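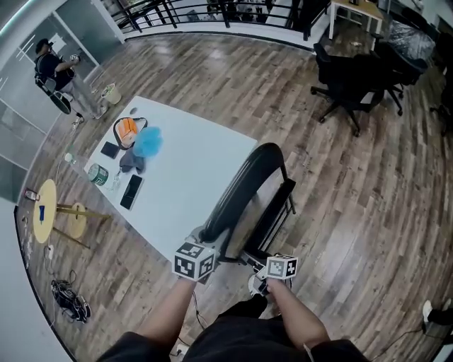 Opening: what lands on the table

Good afternoon, everybody, and thank you for coming back from lunch so promptly. (Wait for the door. Somebody always has a coffee still coming.)

My talk is about tables. I know the program says "Shared Surfaces and Everyday Clutter," which was Manee's title and a very nice one, but what I want to talk about for the next 30 minutes is the plain white table that sits in the middle of an open room, and everything that ends up on it between morning and going-home time.

Leave the slide up while people settle. Let them look at the left half of the tabletop for a bit before saying anything more.

Ask the room: who has a table like this one? Hands up. Then ask who has put their phone down on it and walked off without it. (Usually the same hands, with a laugh.)

The things themselves

Pick out only a few. The orange pouch with the dark strap around it, and the light blue mesh sponge right up against it, half on top. I love that sponge. It belongs in a bathroom, or at least beside a sink, and it has made its way to a work table next to a crumpled gray cloth and a can on its side, and it looks perfectly at home there.

Then the phone, lying face-up. Phones and wallets are what I call pocket things. They come out when we sit down, because they dig into us, and they go wherever the hand lets go of them. Pocket things need to be near the chair. If you give people a beautiful tray on the far wall, they will admire the tray and use the table.

Tell the Uno story here. When we helped set up the Uno studio, Danjuma Sani bought a lovely deep basket for the entrance, big enough for a loaf of bread, and by September it held one umbrella and a great many takeout menus. He moved it to the corner of the table and it filled up with keys the same afternoon. Don't rush this one, Danjuma may be in the audience and he tells it better than I do, so let him chime in if he wants to.

Three kinds of stuff

Pocket things: phone, wallet, cards, keys. Home is within arm's reach of the seat. A shallow dish does it.

Wash and wipe things: cloths, sponges, little bottles. Home is a hook or a caddy near water. A cloth left in a heap on the table gets treated as part of the table, and before long people are setting their cups on it.

Done things: empty cans, wrappers, yesterday's receipts. Home is the bin. Point to the small white one with the green rim, on the floor past the far end of the table. It's a sweet little bin, but I would like one closer to the seats as well. A few steps is plenty to put a person off when they're in the middle of a thought.

(If someone asks about lids: no lids. Amra Radonjić tried lids at Ellico and went back to open bins inside a week.)

The chair

A word about the black chair with the tall rounded back. It's pulled up at the right edge of the table, and the small things are over on the left. Think about where people stand as well as where they sit, since plenty gets dropped by someone passing through. When you plan a dish or a tray, walk around your own table first, all the way around, with your pockets full.

Exercise, 2 minutes

Have everyone empty one pocket or the top of one bag onto the table in front of them. Sort into the three kinds with a neighbor. Expect giggling. Yuto Oshima will be walking around with paper cups for the pocket things, please be kind to him.

Take two or three answers from the floor, then go on to the Iwasaki kitchen.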